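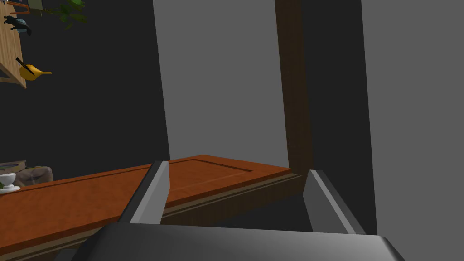 Gripper says it's holding the object when it's holding nothing. Simulator or my code?

posted by dunlin_k, 21st November

I'm running pick and place in simulation with a two-finger gripper in a furnished room, nothing exotic. The scene is the stock Durkeo one and the control stack is Rokico's. The arm closes, the status flips to "grasped", the arm lifts, and the object is still lying where it started. Then it carries thin air across the room and logs a success.

I went back over 1,031 runs. In 138 of them the log says success and the object never moved. The vendor's help page says this is a "rare contact artifact" and tells me to raise the friction. I did. Same thing. We're supposed to move to the real arm after this, and I don't want a machine that believes its own status flag. Has anyone fixed it, or do I just stop trusting the number?

Thảo Đồng

I'd stop trusting the number whatever else you do. 138 bad ones is not rare by any meaning of the word I know.

Friction is what people suggest when they haven't looked. Find out what sets "grasped" in your version. In the one I used, it was set when the finger motors stalled, and they stall for all sorts of reasons: a fingertip on a table edge, a cupboard door, the two fingers meeting each other. Plot finger gap against time for a few bad runs. If the gap goes to zero, you closed on nothing. If it stops partway, you probably caught the furniture.

Check the collision shapes too. The visible mesh and the shape the physics uses are often different things, and a panel with a groove or molding on it may just be a plain box underneath, sometimes a bigger box than what you see. Turn on the collision view before you believe any picture of the scene.

For the success test, compare the object's height before and after the lift, and again 2 seconds later. Leave the gripper out of it. And please don't take this to the real arm until those two agree. A false "grasped" there means it swings off at carrying speed with who knows what between the fingers.

omitz_user6

had this in August, updated and it went away. try updating

Đàm

Updating hid it for me. The new release waits longer before setting the flag, so fewer show up, but I still got them when the fingers came down close to an edge. I'd do the height check and keep the old logs – you'll want to rescore them.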